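Frequently Asked Questions: Folding and Storing Clothes
Akyol Home Laundry and Linen Service, Workton

Most of the questions we get are about what happens between the dryer and the closet. The answers below cover clothes folded in your home during a regular visit. Washing, ironing and alterations have their own pages.

Where do you fold the clothes?
On a bed, if there is one we can use. A bed is the right height for most people and big enough to lay out an adult sweatshirt with the sleeves open. A table works too. We don't fold on the floor unless you have told us it's all right and have put down a clean sheet.

Does the bed have to be made?
It helps. A flat cover gives a better fold than a loose comforter. If the bed isn't made, we will pull the top layer straight and work on that. We do not change sheets on a folding visit unless you added it when you booked.

Do I need to clear things off the bed first?
You can leave pillows, cushions and folded blankets where they are. We move them to one side and put them back when we finish. Please take away phones, glasses, jewelry and open drinks.

What size will my T-shirts be when they are folded?
Our standard fold for an adult T-shirt is 6 inches wide. It fits the Plindetti shelf dividers we sell and most ordinary dresser drawers. If your drawers are shallow or narrow, measure the inside and put the number in your booking notes. We can go wider, but going much narrower leaves extra creases down the front.

How do you fold something with printing on it?
With the print on the inside or lying flat, and no hard crease across the letters. Older prints crack along a fold line, and once that starts it can't be fixed. For a large chest print we bring the sides in behind the shirt and fold from the hem up, so the design ends up on the front panel. If the print is too wide for that, we make a soft roll instead.

Should I turn printed clothes inside out before they are washed?
Yes. Turn them right side out again before they are folded. If you leave them inside out, we will turn them for you, but a full basket of them takes time and counts toward your visit.

What about hooded sweatshirts?
Lay the hood flat over the back, fold the sleeves across, then fold the body in half from the bottom. Drawstrings go inside. Heavy hoodies should be at the bottom of the stack or in a stack of their own. If you are short on shelf space, they can be hung, but use a wide hanger. A wire one will leave points in the shoulders.

Can you get wrinkles out while you fold?
Light ones, by hand. We smooth each piece from the center out, pull the side seams straight and give the sleeves a quick tug. Deep wrinkles need steam or an iron. If a piece has been in the basket for days, putting it in the dryer with a damp washcloth for 15 minutes will usually do it.

Dark clothes always end up with lint on them. Can you help with that?
We carry a lint brush and will go over navy, black and dark gray items before folding if you ask. It also helps to check what they are being folded on. A fleece throw will shed onto dark cotton. A smooth or shiny cover will not, although clothes slide around on it more.

Are shiny or slippery fabrics folded differently?
Yes. Satin and similar fabrics won't stay in a tight stack. We fold them loosely, in thirds, and set them on top of something with more grip, such as a cotton sheet. Covers with a woven or printed pattern are folded with the pattern facing out so that you can find them again. Beaded or embroidered pieces get a layer of tissue paper. Please supply the tissue or order it with your visit.

Where do things go after they are folded?
Wherever you tell us. If we don't have instructions, we leave stacks on the bed, sorted by person if we can tell whose is whose and by type if we can't. We don't open a wardrobe, drawer or closet without permission on the booking form.

My wardrobe is wood with a glossy finish. Is there anything I should know?
Wait until clothes are completely dry before they go in. Damp cloth against a polished surface can leave a cloudy mark. Don't hang wet or steamed items over the doors. Fingerprints come off with a soft dry cloth, and we wipe the handles and door edges before we leave if we have been in and out of it.

Can I use mothballs or scented sachets?
Cedar blocks or sachets are fine. Keep them off the fabric itself, as oils can stain. We ask customers not to use mothballs in any closet we work in. The smell gets into our bags and then into everyone else's clothes.

How high can a stack be?
We stop at 5 sweatshirts or the same height in thinner items. Taller stacks lean, and the bottom pieces pick up creases.

Do you sell the Cenov folding board?
Yes, in adult and child sizes. It is a hinged plastic board that gives every shirt the same width. Our staff mostly fold by hand, but the board is useful if several people in the house share the job and you want the stacks to match. It does not work well for thick hoodies.

How much laundry can be done in one visit?
A standard visit covers two full baskets. Small items such as socks and baby clothes take longer than their size suggests, so let us know if a basket is mostly those.

Do you pair socks?
Yes. Singles go in a separate pile. We don't throw any away.

What if something is stained or torn?
We set it aside unfolded at the foot of the bed and leave a note on it. We won't treat a stain on a folding visit. Folding a stained item and putting it away makes the mark harder to remove later.

How do I change my folding preferences?
Use the notes box on your booking, or call the Workton office between 9 a.m. and 4 p.m. Changes made by noon apply to the next day's visits. 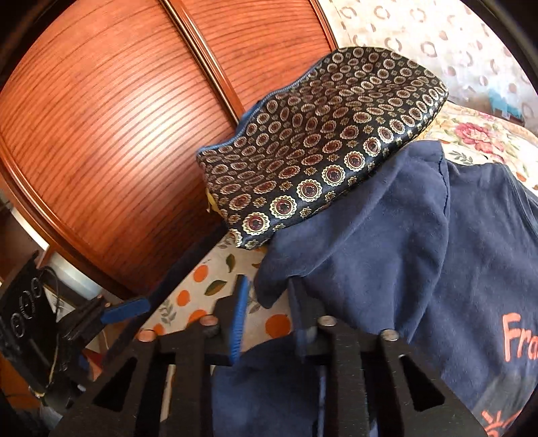 Navy printed garment on the bed, rumpled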